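How to run the PC strip-down demo on an open day

Posted 1 Jun 2018

Notes from the Illetden visit, typed up quick before I forget. Same cell, same steps, should work for anyone doing a short robot demo for visitors.

Before doors open

Power up the arm. Let it home with no one near the table. Run the whole cycle twice with no audience, then once at slow speed.

Tower on its side, side panel off. Push it up square against the stops or every taught point is out by 2 mm and you'll be re-teaching in front of a crowd. Ask me how I know.

Gripper force low. Drives are tough, plastic caddies aren't.

Running it

Groups of eight max, behind the tape. Start with the lid-off talk, what's a drive, what's memory, keep it short. Then press start and stop talking, they want to watch.

Pause on the drive step. Best bit of the demo by miles. Hold the arm there and let people look before it carries on.

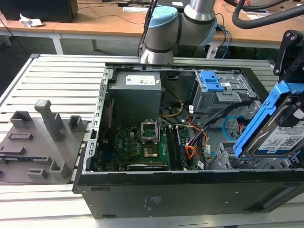 If it stops with a force error, don't jog it sideways. Straight up, slowly, then back to home. Error 84 on our controller is just the door switch, reset and go agian.

Questions you'll get: does it do laptops (no), how much was it (send them to the Fevard stand), can I have a go (yes, on the Calach trainer, not this one).

Afterwards

Arm home, power off, e-stop in. Loose screws in the tub. Write the cycle count in the log, ours was at 2,649 when we packed up.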